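Last updated 2022-01-27. Replaces the December upload, which had a bad `store` column.

# Eskildsen Recipe Cards

Typed-out text of 3,085 handwritten and clipped recipe cards from the Eskildsen family boxes. The cards came in 19 tin and cardboard boxes and cover home cooking, canning, and a lot of cake. Asger Bjarnason did the typing and keeps these files.

## Files

- `cards.csv`: one row per card
- `ingredients.csv`: one row per ingredient line, joined to the cards on `card_id`
- `boxes.csv`: box number, label on the lid if any, notes on condition
- `units.md`: how old measures were handled

All files are UTF-8 with comma separators. Text that contains a comma is in double quotes. Line breaks inside a recipe are written as `\n`.

## Columns in cards.csv

| Column | Meaning |
|---|---|
| `card_id` | Box number, dash, position in the box |
| `title` | As written, spelling kept |
| `title_clean` | Spelling fixed, first letter capitalized |
| `course` | Picked from a short list, see below |
| `source` | Name of a person, paper, or package, if the card gives one |
| `store` | Brand or shop named on the card |
| `body` | Full method text |
| `hand` | Letter code for the handwriting, A to F, or X for unknown |
| `stain` | 1 if any words are lost to a stain or tear |

`course` is one of bread, soup, main, side, cake, cookie, candy, preserve, drink, other. Pies are under cake. That was a choice made early on and it would take too long to undo.

## Typing rules

Spelling was kept in `title` and `body`. "Tblsp" stays "Tblsp". Crossed-out words are in square brackets with a leading minus sign, like `[-nutmeg]`. Words that could not be read are `[?]`. A guess has the question mark after it, like `[mace?]`.

Oven settings were left alone. Many cards say "slow oven" or "hot oven" and give no temperature, and none was added. If you need numbers, make your own column.

Of the full set, 1,312 cards have no source named. Handwriting codes were assigned by eye and should be treated as a hint. Hands B and D look a lot alike, and some cards marked B may well be D.

## Brands in the store column

Posico shows up mostly as baking powder, Flilletti as canned tomatoes and dry pasta. Both are also spelled several other ways on the cards (Possico, Filletti), and `store` uses one spelling for each. Nilleo is harder. On some cards it is clearly a margarine and on others it could be a shortening, so the ingredient lines keep whatever the card says and do not fill in a type.
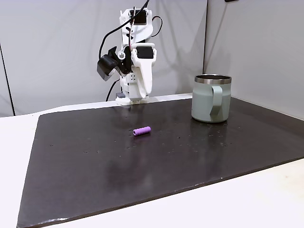 Brand names inside `body` were not changed.

## Known problems

- Box 7 was dropped at some point before typing, so the order of its cards means nothing.
- 30 cards are second copies of another card with small changes. They are kept, and the `card_id` of the other copy is at the end of `body`.
- Cards that continue on the back are joined into one row. Where the back holds a different recipe, it has its own row with `b` after the position.
- "Cup" may mean a teacup on older cards. See `units.md`.
- Canning times are copied as written. Many are too short by current standards. Do not use them for canning.

## Use

Free to use for any purpose. Please keep the note on canning times with any copy that includes the preserves.

To report a typing mistake, open an issue with the `card_id` and the line as it stands now. Corrections to `title_clean` and `course` are welcome too. Changes to `body` are checked against the card first, so those take longer.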